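Two finger sets on the towel job

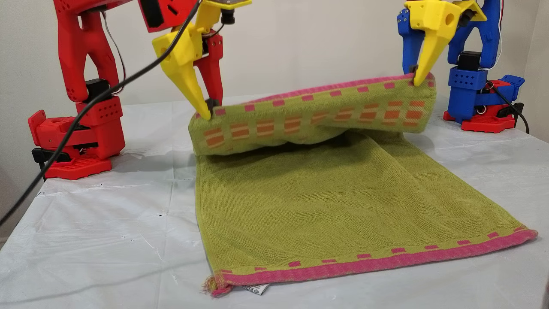

The question I wanted to settle before July was whether the stock fingers on my two arms were the limiting part, or whether it was the control side. I had been blaming the servos for most of the winter. Seraina Ortner looked at my logs and suggested I stop tuning and change the fingers, so that is what I did.

The arms are the usual printed sort with hobby bus servos, one red, one blue, clamped or stood at the table and driven from a pair of leader arms. The towel is terry cloth. I chose terry because it is forgiving in one respect (there is always a loop to catch) and unforgiving in another (it is thick, so a doubled edge needs a fair opening and a fair closing force). A tea towel is the reverse and will get its own post.

Set A is the flat finger that comes with the design files. It has a wide contact face and closes parallel enough over the last part of its travel. On a free corner it holds well. On a towel lying flat it has trouble getting under the edge at all, because the tip is blunt and pushes the cloth along the table in front of it.

Set B is the long tapered finger, printed in yellow so I can tell the sets apart in the recordings. It closes against an opposing finger, with a rubber pad between the two. The taper gets into the pile at a steep angle and the pad does the holding. The geometry came from Engelbert Eberhard, who drew it for picking up gaskets at Studari. I lengthened it and moved the screw holes.

Each set had 17 attempts at the same fold: take the far edge by both corners, lift, bring it towards the operator, lay it down. An attempt counted as failed if either corner was dropped before the edge was down. Set A failed 7. Set B failed 2, both on the right arm.

The right arm failures are worth a note. In both, the finger tip had gone through the top layer's loops and touched the table before the jaw closed, so the servo was already loaded and stopped short. Raising the approach height a little cured it when I tried it afterwards, but I have not repeated the full run with that change, so the figures stand as they are.

Other observations, in no order:

The long finger flexes. You can feel it on the leader arm as a delay between closing and holding. For cloth this does no harm. I would not use it for anything with a position tolerance.

Synchronising the lift matters more than grip force. If one arm leads, the fold twists and the lagging corner is pulled out sideways, where the pad has little to offer. Set A is worse at this than Set B, though both will do it.

A plastic sheet on the table is slippery. Cloth slides on it, which makes the lift easier and the laying down harder. Nadja Ruchti runs the same arms at Prandeck on bare board and sees the opposite.

The gripper servos were capped at 3,000 in my controller's position units throughout. I left the cap alone between sets so the comparison would mean something.

Set B stays on for now. Next is a softer pad, then the tea towel.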